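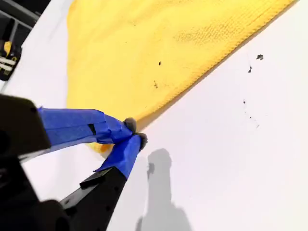
How to Wash and Care for Microfiber Cleaning Cloths

Plurnham Housekeeping Services
Guidance for building staff and contract cleaners

Purpose of this guide

Microfiber cloths and towels are used in every building that Plurnham maintains. They are more costly than cotton rags, and they are easily ruined by the wrong laundry product or by too much heat. The steps in this guide apply to all flat cloths, waffle-knit towels and glass cloths. They do not apply to mop heads, for which a separate sheet is kept in each supply room.

Before you begin

You will need the following:

A washing machine with a warm setting
Liquid detergent, free of bleach and fabric softener
A mesh bag for small cloths
A soft brush
White vinegar
A drying rack, or a dryer with a low-heat setting

Powdered detergent should be avoided. Grains that fail to dissolve can lodge in the fibers and may scratch glass or polished surfaces later.

Step 1. Sort the cloths

Separate microfiber from all other laundry. Cotton towels shed lint, and microfiber will hold on to it through several washes. Sort next by color. Under the Plurnham system, yellow cloths are for desks and counters, blue for glass, green for kitchens and red for restrooms. Red cloths are always washed alone.

Any cloth that has been used with oil, floor wax or solvent must be set aside in the lidded metal bin. It must not be placed in the machine or in the dryer.

Step 2. Shake out and inspect

Shake each cloth firmly over a trash can. Lay it on a light-colored surface and look over both sides. Specks, crumbs and short threads should be lifted off by hand or with the soft brush. Grit that is left in the weave will mark the next surface the cloth touches.

Check the hems as well. A loose thread may be trimmed with scissors but should never be pulled.

Step 3. Treat stains

Work a few drops of liquid detergent into the stain with your fingers and leave it for 15 minutes. Rinse with warm water. Coffee and ink may need a second treatment. A faint stain that remains after washing does not affect how well the cloth cleans, and such cloths may stay in service for general use.

Step 4. Wash

Place the cloths in the machine, filling the drum no more than halfway. Put small cloths in the mesh bag. Use half the amount of detergent recommended for a normal load, and select a warm, gentle cycle. Do not add bleach. Do not add fabric softener, which coats the fibers and prevents them from taking up water.

If the cloths have been feeling stiff or greasy, add half a cup of white vinegar to the rinse. Vinegar must never be used in a load that has been in contact with bleach, as the two together give off a dangerous gas.

Step 5. Dry

Air drying is preferred. Hang the cloths on the rack with space between them and leave them until no dampness can be felt at the hems – the seams dry last. Where a dryer must be used, choose low heat or no heat, and clean the lint screen first. Dryer sheets are not permitted.

Microfiber is not to be ironed.

Step 6. Fold and store

Fold each cloth in half and then in half again. A cloth folded in this way offers eight clean faces during use, counting both sides when it is opened and turned. Store folded cloths in a closed cabinet, by color, away from paper goods and open cartons.

When to replace a cloth

A cloth should be withdrawn when it pushes water across a surface instead of taking it up, when it feels rough after a vinegar rinse, or when the hem has come apart. Withdrawn cloths may be used for outdoor work, such as cleaning trash enclosures, and should have one corner cut off so that they are not returned to the cabinet by mistake.

Ordering and questions

Replacement cloths are ordered through the supply room at the Kodlow building. Stock is counted each December, and requests for large quantities should be made before then. Questions about this guide may be directed to Mohsin Malik, Housekeeping Standards.

Last reviewed 30th March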